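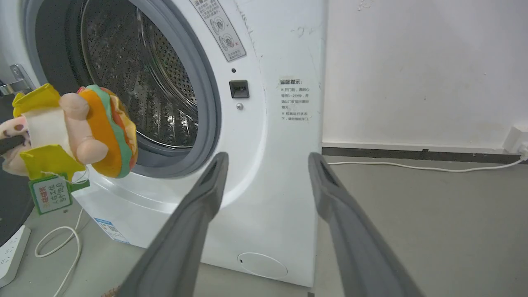 Abb. 7.1 Frontlader mit geöffneter Tür, Gummimanschette und gelochter Edelstahltrommel

Kapitel 7
Audioreaktive Bildsteuerung in der Live-Visualisierung

Lernziele
Nach der Bearbeitung dieses Kapitels sind Sie in der Lage,
– die Signalkette einer audioreaktiven Visualisierung vom Mischpultabgriff bis zur Projektion zu beschreiben,
– Hüllkurven- und Spektralmerkmale als Steuergrößen zu unterscheiden,
– die Gesamtlatenz eines Aufbaus zu bestimmen und ihre Anteile zuzuordnen,
– Steuerkurven für Bildparameter zu entwerfen und zu begrenzen.

Vorausgesetzt werden die Abtastung und Quantisierung von Audiosignalen (Kapitel 3) sowie die Grundlagen des Bildmischens (Kapitel 5).

7.1 Gegenstand und Abgrenzung

Als audioreaktiv wird eine Visualisierung bezeichnet, bei der mindestens ein Bildparameter fortlaufend aus dem Tonsignal der Aufführung abgeleitet wird. Davon zu unterscheiden sind die zeitcodegesteuerte Wiedergabe, bei der Bild und Ton einer gemeinsamen Zeitachse folgen, und das manuelle Auslösen von Clips durch eine ausführende Person. In der Konzertpraxis treten die drei Verfahren meist gemischt auf. Typisch ist ein manuell gewählter Clip, dessen Helligkeit oder Abspielgeschwindigkeit vom Tonsignal moduliert wird.

Die Bildquelle spielt für die Steuerung zunächst keine Rolle. Verwendet werden Kameraaufnahmen, gefundenes Filmmaterial, synthetisch erzeugte Geometrie und Videorückkopplung. Für die Analyse ist allein maßgeblich, welche Parameter der Quelle von außen zugänglich sind und mit welcher Rate sie aktualisiert werden.

7.2 Durchgehendes Beispiel: die Installation »Kumance«

Die Abschnitte dieses Kapitels beziehen sich auf »Kumance«, eine Bühnenarbeit der Videokünstlerin Charmaine Nkuna und der Musikerin Trinity Pruitt. Nkuna bearbeitet in der Aufführung einen Bestand von 492 kurzen Filmschleifen, Pruitt spielt dazu Modularsynthesizer und Bandmaschine. Das Duo arbeitet ohne Klick und ohne Zeitcode. Eine feste Zuordnung von Takt und Bild scheidet damit aus, sämtliche Synchronität muss aus dem Signal selbst gewonnen werden.

Der Aufbau umfasst 2 Rechner. Auf dem ersten läuft das Analyseprogramm Flirex, das Merkmale aus der Stereosumme berechnet und als Steuerdaten über das Netzwerk ausgibt. Der zweite Rechner erzeugt mit der Bildsoftware Eseo das Ausgangssignal für den Projektor. Die Trennung verhindert, dass Lastspitzen beim Rendern die Analyse verzögern. Sie erhöht jedoch die Zahl der Übergabestellen und damit die möglichen Fehlerquellen. Ein vollständiger Verkabelungsplan findet sich in Anhang C.

7.3 Merkmale des Tonsignals

Das einfachste Steuermerkmal ist die Hüllkurve. Sie entsteht durch Gleichrichtung des Signals und anschließende Tiefpassfilterung. Anstiegs- und Abfallzeit werden getrennt eingestellt. Eine kurze Anstiegszeit bildet Schlagzeugtransienten ab, eine lange Abfallzeit unterdrückt das Flackern zwischen den Schlägen. Bei dicht komprimiertem Material ist die Hüllkurve nahezu konstant und als Steuergröße ungeeignet.

Spektrale Merkmale setzen eine Zerlegung in Frequenzbänder voraus. Nkuna verwendet in »Kumance« eine untere Bandgrenze von 81 Hz für die Bildskalierung und ein schmales Band mit der Mittenfrequenz 2373 Hz für die Schnittauslösung. Beide Werte wurden in den Proben im Juni nach Gehör und am Bild festgelegt. Sie sind an das Instrumentarium gebunden und lassen sich nicht ohne Weiteres auf andere Besetzungen übertragen.

Merksatz: Die Frequenzauflösung einer Spektralanalyse steigt mit der Fensterlänge. Mit der Fensterlänge steigt auch die Verzögerung der Steuerdaten.

7.4 Latenz

Die Gesamtlatenz setzt sich zusammen aus Wandlung, Analysefenster, Datenübertragung, Renderzeit und Anzeigeverzögerung des Projektors. Der letzte Anteil wird in der Planung häufig übersehen, obwohl er bei aktivierter Bildverbesserung den größten Einzelposten darstellen kann. Diese Funktionen sind vor der Messung abzuschalten. Hinzu kommt die Schalllaufzeit zum Publikum, die der Bildverzögerung teilweise entgegenwirkt. Auf hinteren Plätzen wird ein verspätetes Bild daher eher als synchron empfunden als unmittelbar vor der Bühne.

Zur Messung wird ein Klickimpuls eingespeist, der ein weißes Vollbild auslöst. Mikrofon und Fotodiode werden am Abhörort aufgestellt und auf getrennten Spuren aufgezeichnet. Der zeitliche Abstand der beiden Flanken ergibt den wahrnehmungsrelevanten Versatz. Das Messverfahren nach Picard, das in Abschnitt 7.6 behandelt wird, wertet dazu eine Impulsfolge aus und liefert neben dem Mittelwert auch die Streuung.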